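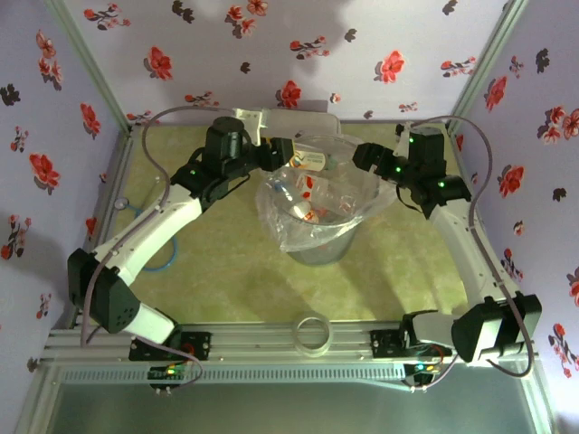 Lining a small bin is a job most of us learned by watching someone do it badly. You drop the bag in, it slumps, and by lunchtime a banana peel has dragged the whole thing to the bottom. What you want is a generous fold over the rim, crinkled edges and all, like the clear bag on the round bin here. A loose flap on one side is fine. You are taking out the trash, and there are no points for tailoring.

Kitchen > Trash and Recycling > Lining a Small Bin for Packaging

Last updated: December

What you need

A round bin, see-through if you can stand the honesty. Clear bags, one size bigger than you think. I buy the Brestance ones in a box of 60, and they last until I forget where I put the box.

Step 1. Open the bag before it goes anywhere near the bin. Rub the top edge between damp fingers until it gives up. Shake it once, hard.

Step 2. Push the bag down with your fist until it touches the bottom. Trapped air will try to lift it back out. Slide a hand down the side and let the air escape with whatever dignity it has left.

Step 3. Fold the top over the rim by a hand's width, all the way around. If the bag is too wide, twist the extra into a knot on the outside. My old Brophy bin came with a plastic ring for this, now living somewhere behind the stove.

Step 4. Fill it with packaging only. The minute one teabag goes in, you own a regular trash can. 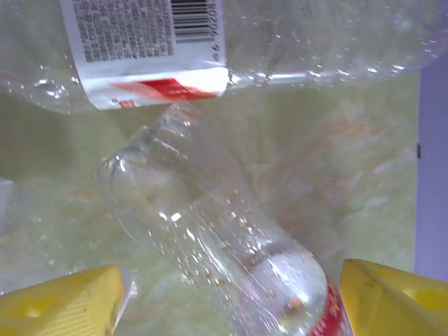 Bottles take up the most room, so deal with them first. Tip out the last swallow, give them a quick rinse if there are crumbs inside, and lay them on their sides. Labels can stay on where I live, but check your local rules. Squash them if your pickup allows it, then put the cap back on so they don't slowly reinflate.

Step 5. Change the bag when it's three-quarters full. Unfold the rim, gather the edges toward the middle, and lift straight up. If the bin comes up too, hold it down with your foot and tell no one.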